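The Folding Man of Radebe Street

Gil-soo Do does not think you fold your shirts wrong. He thinks you fold them in the wrong place.

We are in the back bedroom of his house, where he teaches a class called Flat Work, and I have come with what I'd call an open mind and my editor would call an attitude. The class runs two hours. People pay for it. I have been folding laundry since I was nine, on couches, on top of dryers, once on the hood of a car, and I wasn't sure what a stranger could add to that.

"Everybody comes in that way," Do says. "They think I'm going to show them a trick with the sleeves. I do have a trick with the sleeves. It's worth maybe ten percent."

And the other ninety?

"The bed."

His argument goes like this. Most people fold standing up at a surface that is too small, such as a counter or the lid of a machine. The garment hangs off the side, they tug it back, the tug puts in a crease, and the pile at their elbow tips over. A made bed is the biggest flat surface in most homes. It sits low enough to let you see the whole of what you're doing. It also gives a little, and he says cloth stays where you put it on a blanket in a way it won't on a tabletop.

I put it to him that a bed is also too low for anyone with a bad back.

"So kneel," he says. "Or sit on a stool. I sat on a stool for a year after my surgery and I got faster."

He worked for most of his life in hotel linens, the last stretch of it as floor supervisor at a commercial laundry called Farkirell, which handled sheets and uniforms for half the motels along the highway. I asked how many pieces passed through his hands in a day, expecting the kind of round number people give reporters. He gave me one: 4000 on a heavy day, for his whole line. I asked whether anyone had written that down. He laughed and said they had written down everything else, so probably.

The class started in May. He had been telling his daughter how to fold over the phone, she told a coworker, and before long he had people at the door with baskets. He charges by the session and will not say what he makes from it. "Less than you think," he says. I told him I hadn't been thinking of a figure. He didn't believe me, and he was right not to.

What he has people do first is boring, and I say that having done it. You make the bed. You pull the blanket tight from the foot end and smooth it with your forearm. Then you dump the basket out at the pillow end and sort by weight. Color doesn't come into it and neither does whose shirt it is. Heavy things go nearest the wall and light things nearest you. You fold all the heavy things first.

Why the heavy things first?

"You get tired," he says. "Your hands get sloppy at the end. A sloppy T-shirt is fine. A sloppy pair of jeans takes up half a drawer."

That struck me as reasonable, which annoyed me. What struck me as less reasonable was the claim printed on his flyer, that a household can save 200 hours a year by folding his way. I did the arithmetic in the car. That is nearly four hours a week, and I don't spend four hours a week on laundry in total, counting the time I spend looking at it. When I raised this, Do had the decency to look embarrassed.

"A student made the flyer," he says. "I should fix that."

The student is Tane Sheehan, who took the class in its first month and has since become something like a business manager, though neither of them uses the term. Sheehan defends the number. He has two teenagers and a mother-in-law in the house, and he says the laundry used to eat his evenings.

"I timed it," Sheehan tells me. "I was folding things, putting them away, and then refolding them a couple of days later after somebody dug through the drawer. That's where it went. The refolding."

I asked whether the drawers stay neat now. He said the mother-in-law's does.

There are competing schools, naturally. Sheehan had already been through the Prinetik method, which as far as I can tell involves a plastic board with hinges, and he owned a set of drawer dividers from Flerent that he describes as "very nice looking." The dividers are in his garage holding paint rollers. The board is at the bottom of a closet. Do is more polite about both. He says the board is fine if all your clothes are the same size, and asks whether I've ever met anyone whose clothes are all the same size.

My own view, going in, was that the whole field is a way to sell people a chore they already have. I still mostly hold it. You can't sit through two hours on the correct handling of a pillowcase without feeling that a person's one life is going by. I told Do this. He was working through a stack of undershirts at the time and did not stop.

"You're going to fold it or you're going to have it on the chair," he says. "I don't care which. People come to me because they're sick of the chair."

Dark clothes are his pet subject. Black especially. He claims that black is where bad folding happens, since you can't see your own edges. A white shirt shows you every line, so you correct as you go. With a black one you're working half blind, and if the thing underneath is also dark you might as well have your eyes shut.

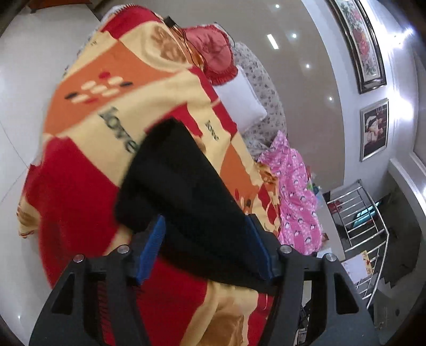 So his advice is to keep something loud on the bed when you fold, the louder the better. Reds and yellows and oranges are good, and a busy pattern is better than a plain one. He says a cloth that makes no sense as decoration can still be a perfectly good ruler, and that after a few weeks you start lining up sleeves to the printed shapes without thinking about it. I asked if he had any evidence for this beyond his own habits. He said Farkirell put down orange sheeting on the tables where they folded the black waiter's aprons, and that complaints went down.

How far down?

"Down," he says.

I tried it at home, in fairness to him. We don't own a loud blanket, so I used a beach towel with parrots on it, laid over the comforter. I folded four pairs of black pants and a sweater. They came out straighter than usual. They may have come out straighter than usual because I was a grown man concentrating hard on pants for the first time in years, and I put this to Do by phone the next evening.

"Sure," he says. "That's also the class."

He has a second rule for dark things, one I found less convincing. He wants you to fold them thick and leave them thick. People press down on a stack of black clothes to flatten it, he says, and the pressing sets the wrinkles, and then lint gets worked in wherever your palms have been. Better to leave the bundle full and let the drawer do the work. I have a small dresser. Leaving things full isn't a choice I get to make. His answer to this was that I own too many pants.

That is the point where every one of these conversations ends up, in my experience. You ask a tidy person how to put your things away and sooner or later you're told to have fewer things. Do at least seemed to know he was doing it. He told me he owns 325 neckties, left over from a brother who sold them, and that he has no plans to part with any. They're rolled, in shoe boxes, under the bed we'd been folding on. He pulled one of the boxes out to show me and spent some time looking for a particular green one, which he didn't find.

Sheehan wants to expand. He talks about renting a room, buying a few secondhand beds, maybe running a class just for people who are packing up a parent's house. Do is not interested in the beds. He did perk up at the last part, and said that closets like that are mostly coats, and that hardly anyone knows what to do with a coat.

I asked what you do with a coat.

"You hang it up," he says.

The next session is September 12, 2024, at Do's house. Bring a basket. He asks that it be clean laundry, and says he has had to start mentioning that.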